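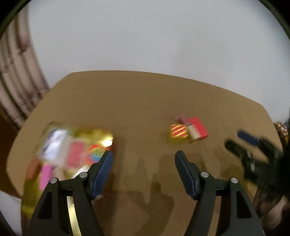 Gold box on the table, smaller bits at the back

Grikbridge
Bought the big shiny one to keep games night stuff in. 30 quid. Thoughts?

Mulcahy
30 for a box? What's it made of? Gold finish like that shows every fingerprint, and the pictures all over the top are far too busy for me.

Vundemix
Disagree, I like the rainbow circle. The little one with the red diagonal stripes is nicer though – looks like a wrapped present.

Mulcahy
Nicer, yes, and you'd get what in it, 4 dice?

Grikbridge
Seller said the big one holds 128 cards with room over. Haven't tried it yet.

Atitik
Sellers say all sorts. Sleeved or unsleeved? Makes a big difference to the depth. I'd measure the inside before binning the old tin.

Vundemix
Or just put the cards in it?

Grikbridge
Will do on Monday. Tin stays till then – it has lasted 9 years.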